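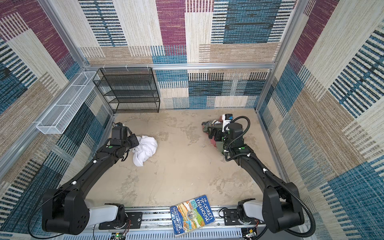
Wandpaneele in Bordeaux, Petrol und Beige

Start Teams Turniere Über uns Kontakt
Suche Suchbegriff eingeben Los

Über uns

Sendis ist ein E-Sport-Verein mit 209 Mitgliedern, 6 Teams und einem Pokal, den wir gern herzeigen. Gegründet haben uns Bindu Reddy und Harish Thampi nach einer Niederlage im Drulliven-Cup, die beide bis heute auf den Server schieben.

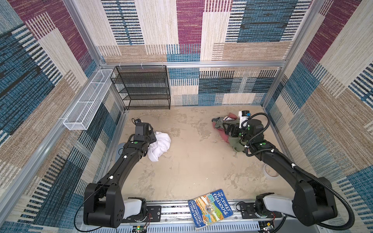

Über Trikots streiten wir ausdauernder als über Taktik. Aravind Rai, bei uns für Gestaltung und schlechte Laune zuständig, schwärmt seit August für große Farbblöcke mit feinen Streifen, so wie auf den teppichartigen Wänden im Bild. Die Mannschaft schwärmt für Schwarz. Gespielt wird vorerst in Schwarz, abgestimmt wird weiter.

Trainiert wird ab 19 Uhr. Wer um 19:20 Uhr noch Updates lädt, darf zusehen und wird dabei freundlich kommentiert. Raymonde Després coacht die erste Mannschaft und schaut sich jede verlorene Runde ein zweites Mal an – mit allen, die daran beteiligt waren. 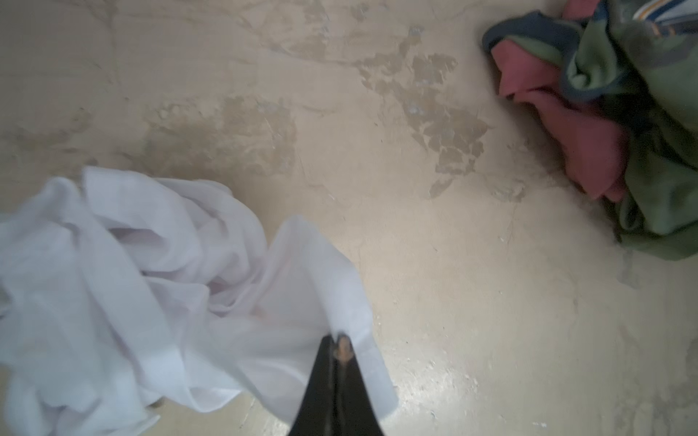
Das dauert mitunter länger als das Match selbst. Dafür sind wir in der Godoy-Liga inzwischen zwei Plätze geklettert, und beim letzten Heimturnier sahen 770 Leute im Stream zu. Dass ein Teil davon unsere Eltern waren, stört die Statistik nicht. 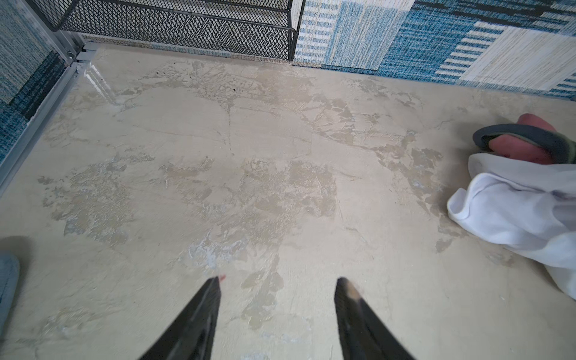 Mitmachen

Sudheer Suvarna beantwortet alle Anfragen, meistens nachts. Ein Rang ist keine Bedingung, ein funktionierendes Mikrofon schon. Probetraining gibt es an 2 Abenden, danach entscheiden beide Seiten.

Neueste Beiträge
Truruvine-Open: Wir waren auch da
Neuer Coach für die zweite Mannschaft
Trikotfrage, Teil vier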